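Bruten Hand-Held Gripper Trials: Frequently Asked Questions

Which grippers are you comparing?
The Bruten two-finger tool and the Ornholm parallel jaw. Both are used by hand first, then mounted on the Pornier arm.

How many grasps have you logged?
3,613 as of April 1, 2021, spread over 156 household objects. Failed grasps are included in the total.
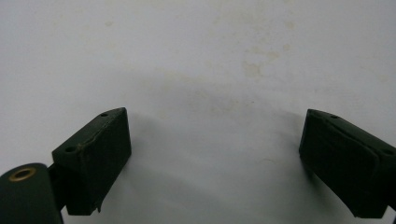 Can I change the finger pads?
Yes. The Bruten takes any pad that matches its hole spacing, and a swap takes 6 minutes with a hex key. We get more slips from worn pads than from any other cause, so check both gripping faces before a session. With the jaws open, the two green blocks angle inward in a V, and the small holes along their top edges are easy to reach. Don't overtighten.

Does the camera need to be recalibrated after a swap?
Only if the camera mount was touched. If it was, run the short routine in the Dlamini controller and save the new file under the tool's serial number.

Why is the Ornholm slower in your results?
Its default closing speed is set low. We left both tools at factory settings for the first round. A second round with matched speeds is planned for August.

Can I borrow a tool?
Yes, for up to 30 days. Return it with the pads it came with.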